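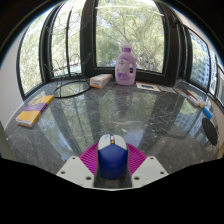

Der Platz am Fenster

Seit April räumen wir die Wohnung über der alten Druckerei Stirnico aus, Raum für Raum. Auf den Ablagen kommt einiges zusammen, bevor es in die Kisten geht. Den Anfang macht die Granitplatte im Erker. Sie bleibt in der Wohnung, alles andere wird sortiert.

Die Maus
Blau, vorne heller, mit einer kleinen orangegelben Taste in der Mitte. Kommt in die Kiste Büro zu den Tastaturen.

Das Waschmittel
Lila Flasche mit weißem Deckel und Griff. Geht in den Waschkeller, Regal 4.

Kabel und Drahtgestell
Das schwarze Kabel prüft Octavio Sosa, bevor es zu den anderen kommt. In der Kabelkiste liegen inzwischen etwa 100 Stück, für viele fehlt das Gerät. Das Gestell nimmt Đức Giáp für seine Küche.

Das gelbe Buch
Die Bücher gehen an das Antiquariat Quách. Die Liste hat bisher 118 Titel, dieser wird noch nachgetragen.

Die Platte
Dunkelgrauer, polierter Granit mit hellen Sprenkeln, der Rundung des Erkers folgend. Gereinigt wird nur mit Wasser und einem weichen Tuch, keine Scheuermilch.

Weiter zu Raum 2: Flur und Garderobe (28 Bilder)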